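FOR IMMEDIATE RELEASE
Fri 6 January

Fescombe opens its robot teaching floor to outside companies, brings plenty of fluff

Bedano hand learns soft goods from people who already know how to hold them

Fescombe, the robot training workshop, will open its teaching floor to paying customers in February. Companies with a handling job that has defeated their engineers can now send the job, a box of the goods and, ideally, the person who does it all day. Fescombe supplies the robot, the remote controls and the coffee, which has been described by past visitors as hot.

The service is called Hosine. A customer's own worker puts on a pair of control gloves, stands at a station a few steps from the robot, and does the job through it. The robot's hand follows the worker's hand. Every run is recorded, the bad ones are marked as bad, and the rest go into training the robot to try the job alone. Workers who dislike the gloves can take the arm by the wrist and walk it through the motion, a method the company's brochure calls "kinesthetic teaching" and its staff call "dragging it."

For its trial season, Fescombe chose soft goods with long pile. The reasoning was that anything would feel easy afterward. Fur and fleece change shape when touched, hide their own edges and give a camera very little to go on once the hand is close.

"We began with wooden blocks, like everyone," said Venla Pitkänen, who runs the teaching floor. "The blocks went well. Then we called some customers, and not one of them was in the block business."

The trial used the Bedano hand, with a small camera mounted near the grip so that the person at the controls sees what the hand is getting into. At the point of contact, that is mostly fluff.

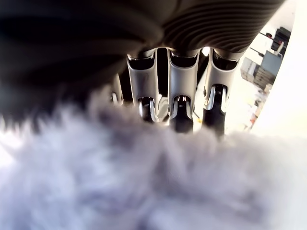
Page last changed: Fri 6 January

Reading a view like that is a skill, and Fescombe now teaches it. With the fingertips buried, the operator has no edge to aim for and must judge the grip from the parts of the fingers still showing and from how the pile moves around them. New operators tend to close the hand too early and come away with a pinch of fiber. They then tend to overcorrect and press down as if stamping a passport. Both habits are recorded in detail, should anyone want them.

Over the trial, operators recorded 2765 runs. The most patient of them was Esko Ojala, who spent years packing slippers and winter hats before being handed the gloves, and who logged 163 runs in a single week. His advice to beginners has since been printed and taped to the station.

"Go in slow, let it settle, then close," said Ojala. "People want to grab. The robot learns whatever you do, so if you grab, now you have two of you grabbing."

Fescombe keeps the failed runs as well as the good ones. A drop followed by a calm recovery is worth having, since the robot will be dropping things too. A drop followed by an operator saying a word and walking off is trimmed before training. The recordings do not include sound, a decision made early in the trial.

Hosine will be sold in blocks of 7 working days. Each block covers setup, operator coaching, recording and a first trained version of the task, along with a written report that says plainly whether the job is ready for a robot. Fescombe notes that "no" is a possible answer and costs the same.

The first outside customer is Rissanen, a maker of winter accessories, which has signed up for two blocks and is sending 43 different products. Several have pom-poms. The teaching staff have been informed.

"I'm looking forward to it," said Pitkänen. "I would have liked a little more time with the hats."

Booking for February is open now. Companies should send a short description of the task, a sample of the goods and the name of whoever is best at the job. Fescombe asks that this be the person who does the work and not the person who manages the person who does the work, although managers are welcome to visit and try the gloves.

About Fescombe
Fescombe records human demonstrations and trains robots on them, by glove, by remote arm and by hand. It runs the Hosine teaching service and operates one teaching floor, which is vacuumed daily.

Press contact: Fescombe press desk. Visits to the teaching floor by appointment. Dark clothing is not advised.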